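Getting water rings out of a secondhand table?

Picked up a table at the Odport flea market for 50 dollars and I love it! It has two white rings, though, and a dull patch near one end. Can I fix them without stripping the whole thing?

oddmug21

Yes!! White rings are usually just moisture in the finish. Lay a cotton cloth over them, warm iron, no steam, a few seconds at a time, and keep checking. I did my grandmother's sideboard like this one Tuesday night and couldn't stop grinning.

statimdale_sander

mayonnaise. leave it overnight

pancakehour

Iron first, then paste wax for the dull patch. Thin coat, wait 21 minutes (my lucky number), buff along the grain. I wax mine every January and it's such a satisfying job, especially when the lamp goes on afterward!

kuuskwood

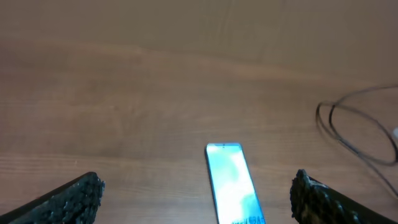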